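Thu 20 January

Bench 2, Jalto 88-key stage piano, back from the Garnville rental pool. Ticket 3143. Complaint as written: "some keys loud, some dead, gets worse after an hour." Boots normally, firmware current, no error codes in the service menu.

Ran the velocity sweep before opening anything. Drop weight on every key, same height, MIDI out to the logger. Most keys land between 70 and 80. Outliers:

- F#3 reads 112 to 118
- A3 reads 31, sometimes no note-on at all
- C4 reads 127 on every strike, regardless of force

A fixed 127 usually means the first contact of the pair isn't closing until the second one does, so the scanner sees zero travel time. A low or missing reading points at the second contact. Both faults on the same strip, so I'm looking at the strip before the board.
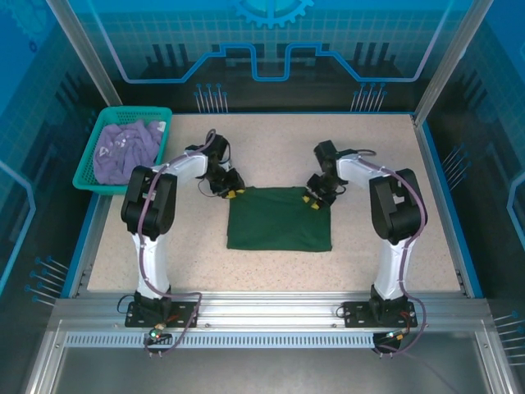
Opened the case. Bottom screws are two lengths, long ones go at the ends. The key bed lifts out after the two ribbon cables are off - release the latch on the left one first, it is brittle and we have already broken one on another unit. Contact strip for the middle section had a dull film on the carbon pads from E3 to D4. Looks like old contact lubricant that crept in from the key guides. Cleaned pads and board traces with isopropyl and a lint-free swab, left it 26 minutes, wiped again.

Pad resistance, pressed with the test plunger:

| Key | Before (ohms) | After (ohms) |
|---|---|---|
| F#3 | 1,900 | 300 |
| A3 | open | 419 |
| C4 | open | 290 |

A3 is still on the high side. In spec, but I would not bet on it for a full season of rentals. Marked it on the strip with a paint dot.

Repeated the sweep with the key bed refitted. F#3 and C4 are back in the pack at 74 and 77. A3 reads 68, repeatable over ten strikes. Left the unit powered for an hour and ran it again, no drift worth noting. The "gets worse after an hour" part of the complaint was not reproduced.

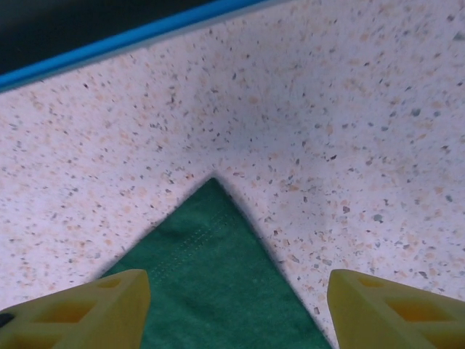

**Parts and stock**

One middle contact strip to order from Hevex. Last batch was from August and the rubber was slightly stiffer than the originals, which moved the velocity curve up by three or four counts. If the new one does the same, swap all the strips in the unit or none. Mixing them gives a step in response where the sections meet, and players hear it on repeated notes.

Key guide lubricant: stop using the Menon grease on this model. It is fine on the older action, but the guides here sit directly over the strip. Use the dry film type, thin coat, nothing on the front edge.

**Open**

- Sustain pedal jack has some side play, solder joints not checked yet
- Refit long end screws, currently in the tray with the latch cover
- Rerun A3 cold tomorrow before closing the ticket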